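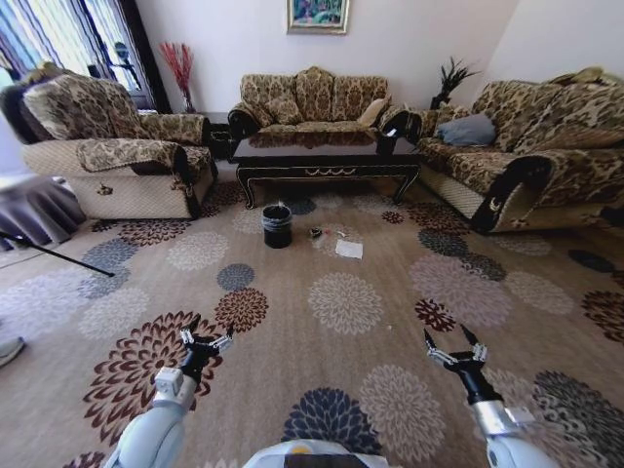 Who may attend an academy visit?

Registered players in the junior program and one parent or guardian each, on application to the club.

The Ustholm Football Association visited the Halolura youth academy on Nov 6, 2018, at the invitation of its head of player development, Renata Zapata. The delegation was received at the main ground and shown the training pitches, the gymnasium and the classrooms used by scholarship players.
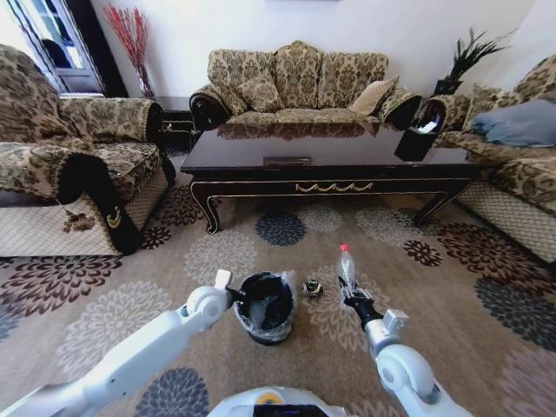
Training and competition

Scholars train on the two synthetic pitches before school and travel to away fixtures by coach. The academy offers up to 15 scholarships each season. The under-18 side was preparing for its cup tie against Benítez, and the delegation observed a full session on defending set pieces – an area in which our own coaches had asked for guidance.

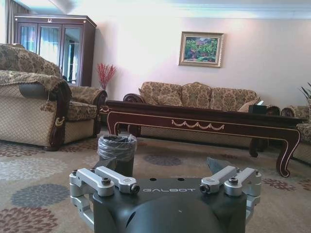

Association Bulletin, p. 2

The afternoon was given to the match itself, played before a crowd of 769. Halolura fell behind to an early header and equalized from the penalty spot. Zendoletti, the former senior captain, now coaches the goalkeepers and spoke with our members at half-time.
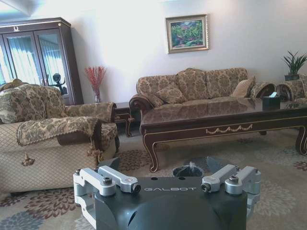 He explained that released players are placed with regional clubs wherever possible, and that several have returned to the senior squad by that route. A reciprocal visit to Ustholm is planned for March.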